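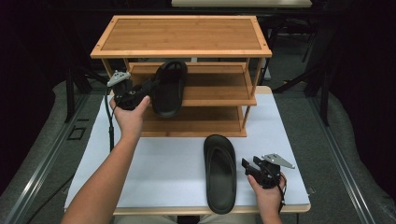

A translator on reading slowly

The translator of Flatden, a novel set over one winter on a sheep farm, works from a back bedroom and does not keep a computer in it. She writes her first drafts by hand. The book took her 3 years.

"I read it once as a reader and then left it alone until May," she says. "If I start translating on the first reading I get the voice wrong, and I don't notice until page 200."

The English edition runs to 286 pages. Her handwritten draft was 537, with notes on the backs. Most of the notes are about one word, a local term for the ground between two fences. She tried eleven versions of it and kept the original in the end.

"The publisher wanted a glossary. I said no. You pick it up by the second chapter."

The publisher is Nisetska, a small press that printed 2875 copies and sold through them by spring. A second printing is on the way with a few corrections. One is hers: she had a character leave the kitchen twice in the same paragraph.

Asked what she reads for pleasure, she names crime novels, old ones, and anything from the library's sale cart. She gave up on Lunde, last year's big prizewinner, halfway through.

"I could see it was good. I wasn't enjoying it, and I have a lot of other books here."

Her next project is Flastenero, a set of linked stories told by the passengers and crew of a ferry. She has finished reading it and hasn't written a line yet. The book is on a shelf in the hall, and she plans to start on it once the second printing is out.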